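Right, I have been reading up on the history of school dinners in Hindmont for 6 months and I need to tell someone, so it's you lot. Thread!

Started with my gran's ration-era recipe notebook. Tucked in the back was a typed menu from the old Gadel Road school, May term. Mince, mince, liver, fish, mince. Pink custard on four days out of five. I was hooked straight away.

The local archive has 22 of these menus in one box. The archivist, Halima Mosoti, let me sit with them all afternoon and even found me the kitchen order books that go with them (orders for swede by the hundredweight, I'm not joking).

What I love is how much you can tell from the crossings-out. Somebody has put a line through "semolina" and written "sponge, oven mended" in pencil. There's a whole morning in that!

Before the school had its own kitchen, dinners came over the hill by van from a central one in Deltlow. It cooked more than 1000 meals a day, packed in metal tins with straw round them. The gravy had a skin on it by the time it reached the infants, and people still talk about that skin with real feeling.

Chicken hardly ever turns up in the early menus, by the way. It was a Christmas treat. Then in the later ones it's suddenly everywhere, roast first, then drumsticks, then things in breadcrumbs. 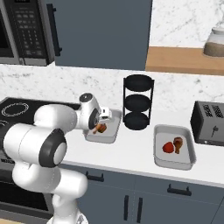
Wafula Mollel replied that at his school the drumsticks only came out on sports day, and you got 2 if you'd run in the relay, so he ran in the relay every single year despite being hopeless at it.

Wafula, this is exactly the sort of thing I'm after! None of it is in the order books. The books say "poultry, 3 boxes" and leave it there.

Also learned: the serving hatch was the best job going. Anitha Lobo did it for a year in the juniors and says you could trade a corner piece of chocolate crunch for pretty much anything, including a go on someone's bike.

Chocolate crunch, if you missed out, is flour, cocoa, sugar and melted marg pressed into a tin and baked till it could break a window. I've made it three times now. The last one was spot on - you have to wet the top and sprinkle sugar on before it goes in.

Next job is the pink custard. One order book just says "custard, pink" and another says "blancmange powder, raspberry", so I think that's the answer, but if your mum or nan worked in a school kitchen please ask her and report back.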